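Topic: Tray sorting arms in the canteen, who has them already?
Last updated: Thursday, 16:20

washup_hirkville wrote:
Hello all. I work in the dish room of a staff canteen in Hirkville. We serve 200 lunches a day. Since December our company, Hotine, has a table with two arms for clearing the trays. Food goes to one side, paper and wrappers in the clear bin, and dishes should go in the gray rack. Management says it will take away the dirty part of the job and all of us will keep our hours. I would like to hear from people who have lived with such a thing longer than we have.

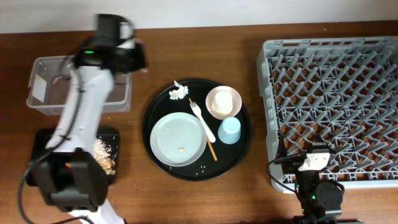 My own feeling is mixed. Before, we were 2 persons at the return window and we talked with the guests. Now one of us stands by the table and the other is sent to the cold kitchen. The work is lighter for the back, but it is more lonely.

tray_return_41 wrote:
We have had the Omoregie table for one year. Same promise about the hours, and it was kept, I must say. What changed is who gets the blame. If a fork ends up in the food waste, the supervisor asks the person on duty, even when that person did not touch the tray. Ask for this to be put on paper before you agree to anything.

prultitz_kitchen wrote:
I do not agree that it is lighter. In Prultitz we counted one whole lunch. 142 trays came back and I had to step in for 41 of them. Mostly it was cups inside bowls, and chopsticks. Each time you wait, you reach in, you start it again. My shoulders are better but my head is tired at the end of the shift.

washup_hirkville wrote:
Chopsticks are our problem also, on the days with rice. I asked if the guests could put the sticks and napkins in a separate box at the window. The answer was that guests should not have to do extra work.
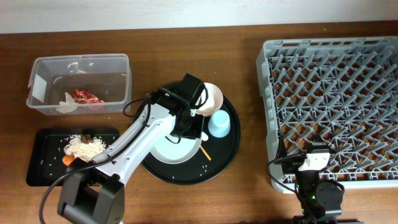 The second thing I asked is for training. At this moment only the day supervisor may change the settings, and she leaves at 14:00. After that we can only stop it and wash by hand until closing. I think if we must stand next to it, we should be allowed to learn it, and it should count for our pay grade.

tray_return_41 wrote:
Yes to the training. We got two half days, paid. It made a big difference for the older colleagues, who were afraid to press anything.

night_rack wrote:
Sorry, but I see it differently from all of you. I scraped plates for many years and I do not miss it. Let the arms have the cold rice. For me the cold kitchen would be a promotion.

prultitz_kitchen wrote:
A promotion comes with more money. Did they offer more money?

washup_hirkville wrote:
No, same pay. We have a meeting with Hotine next Thursday and I will bring both points, the blame and the training. I will write here what they answer.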